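Robot Manipulation Lab, Handout 4
Reading a success rate without fooling yourself
R. Tveit, revised 4/6/20

Last session most groups reported a number for the mug task and stopped there. I would like you to distrust your number a little more, and mine too.

The class log now holds 2694 attempts. Of these, 1537 are marked as a success. Some people have already put that in a slide as "our policy works more than half the time." Look at who did the marking. Kadri's group counted a grasp when the fingers closed on the handle. Inese's group wanted the mug lifted and set down again. Those are two different tasks, and adding them together gives you a third one that no group ran.

Then there is the matter of where the mug was. The wrist view is all the policy gets, so ask what it has to go on before the arm commits. A red mug on a white table is about as kind as a problem gets. Even so, with the mug far up in the corner there is only part of it to work from.

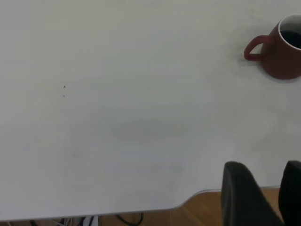
Page 30

Notice the handle. It points left, toward the open part of the table, with the gripper open and still well short of it. I suspect a good share of our starts had the handle turned this way. If so, the policy may have learned "go to the red thing, left side" and very little about handles. Turn the mug and find out.

Small marks on the tabletop are another thing to watch. I doubt they matter. Tarmo thinks they do, and neither of us has tested it, so for now we both have an opinion — nothing more.

The Hereck baseline claims 93 percent on a similar task. I have read the write-up twice and can't find how the starts were chosen. Treat it as a claim.

For next time:
Write your success rule in one sentence before you run anything.
Run 30 starts with the handle direction drawn at random.
Report every attempt, including the ones you stopped by hand.
Swap logs with another group and re-mark theirs using your rule. Bring both totals.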